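Tabletop collection, Fusonside workshop: gallery

Posted 10/21/20 by Jean Lamont

We have been gathering examples for the Herudum project since September, and a few people have asked what the work looks like day to day. Most of it is repetitive. Someone sets out a handful of small objects, someone drives the arms through a task, the run gets saved or thrown away, and the table is set again. This page covers the two-arm cell, with notes on the tasks, the objects and how we decide what to keep.

The count at the end of last week was 1,174 saved runs. Of those, 447 are single-arm picks, 555 are two-arm tasks, and the rest are short corrections, where an operator starts from a bad position and recovers from it. We started out thinking the corrections would be a side job. They have been the most useful part for the policy so far and we are now recording more of them.

The cell

Both arms are mounted to the same table and face each other across it. The enclosure is white on the inside, which keeps the background plain and saves us fighting with the colour balance every time the weather changes outside. Győző Vincze did the mounting and the wiring. He also wrote the homing routine, and if you change anything in it, please tell him before you leave for the day and not the next morning.

The arms share the middle of the table. Either one can get to most objects placed there, and that is where nearly all the interesting mistakes happen. A single-arm pick near its own base is easy and the policy learned it early. Two grippers working close together is another matter.
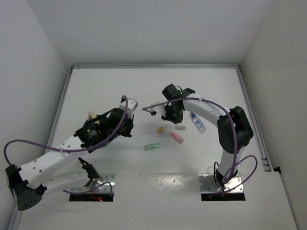
Layouts are drawn from a printed sheet, so that operators don't drift into putting things where they like them. Neelam Awasthi made the first set of sheets after she went through the early runs and found that the bottle was nearly always on the same side. The sheet gives a rough spot and a rough angle for each item. It doesn't need to be exact. If an object rolls a little after you let go of it, leave it there and start the run.

Operators work in blocks of 60 minutes and then swap. We tried longer blocks in the first two weeks and the last quarter of each one was poor: hurried grasps, arms parked in odd places, a lot of runs labelled as good that shouldn't have been.

The objects

Everything we use is small, light and cheap to replace. Blocks are the easiest, with flat sides and a clear way to hold them. A block that has come to rest at an angle is harder than one that is square to the arm, and we make a point of including both.

Tubes are worse than they look. They roll when a finger touches them off-centre, and the see-through ones are hard for the cameras to pick out against a white table. Viktória Pap suggested a darker mat for those runs. We tried it for a day and went back to the bare tabletop, mostly so that the whole set would match. We may come back to it.

Clear bottles give the same trouble with visibility, and they weigh almost nothing when empty, so a careless approach pushes them along the table. The printing on a bottle helps. Operators are asked to grip the body and leave the cap alone unless the task sheet says otherwise.

The tasks

Single-arm pick. Choose the item named on the sheet, lift it clear of the table, hold it for a slow count of two, put it down in the marked area. This is the warm-up task for new operators, and we still collect a few each day as a check that nothing has shifted.

Handover. One arm picks, the other takes. The receiving gripper has to be closed before the giving gripper opens. It sounds obvious, but a good share of our rejected runs are handovers where the order got mixed up.

Sort by kind. Blocks to one side, everything else to the other. Either arm may be used, and the operator decides which. We left that open on purpose. Győző wanted a fixed rule and I didn't, and we have agreed to look at the results in the new year.

Recovery. The operator begins from a position someone else has set up badly: gripper too low, item half held, arms nearly crossed. The job is to get back to a sensible start without touching the table. Ningsih Ngau has done more of these than the rest of us put together and her runs are the ones we show to new people.

What gets thrown out

A run is rejected if an arm touches the other arm, if a cable snags, if a hand enters the cell while recording is on, or if the operator stops for more than a few seconds to think. A dropped item is not a reason to reject. If it lands on the table and the operator picks it up again, the run is kept and tagged as a retry.

Neelam and Viktória review everything. They work separately and compare tags at the end, and where they disagree the run goes into a holding folder. The folder is bigger than we would like. Around half of what is in there comes down to one question, whether a very slow grasp counts as a pause, and we need to write a proper rule for it.

Housekeeping

Wipe the table at the start of each block. Smudges and glare both show up in the recordings, and we only have control over one of them. Check that the cables run freely through the full reach of each arm before the first run, and check again after any change to the grippers.

The lights stay at the same setting. If you find them changed, write it in the log with the run number so we can find the affected recordings later.

Spare gripper fingers are in the Pintér drawer, left side, labelled by arm. Please don't mix them. The two sets look the same and have been trimmed differently.

Next

We are adding a second cell at Tutov, using the same table layout so that runs from both sites can go into one set. Ningsih will be there for the first two weeks to train operators. New object sheets are being printed, with more layouts where things lie close together or touch. Requests for particular objects can go to Neelam, along with a sample if you have one.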